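Clear Surfaces and Where the Clutter Goes: A Project on the Shared Work Table

5 min read

We chose the table because it was the one piece of furniture in the studio that everybody complained about and also sat at. 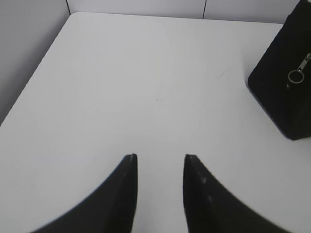
The table is plain and white, with a rounded corner that saves hips. Our course, Plorkton Interiors, asks each group to improve a room without buying anything, which suited us, as we had no money. The question was whether a shared surface stays clear longer if people have somewhere else to put things.

Method

In July we cleared the table every evening and weighed whatever had been left on it. The first week produced 800 grams of paper, cups and one glove. The second week, after a sign went up, produced 1207 grams. We took the sign down.

For the third week we moved an old shelf from the Dabbas store room to the wall beside the door, at elbow height. The weekly total fell to 169 grams, most of it a stapler. The shelf, meanwhile, became unusable.

Discussion

It would be generous to call this tidying. The clutter moved a short distance and took up residence — but the table could be worked on, and the complaints shifted to the shelf, which has no chairs and therefore fewer critics. Our kitchen scale also refused to register a single sheet of paper, so the figures flatter us slightly.

A second shelf has been proposed. The group is divided.

Submitted 5th September, Bembridge studio group

Contact | © Plorkton Interiors | Back to top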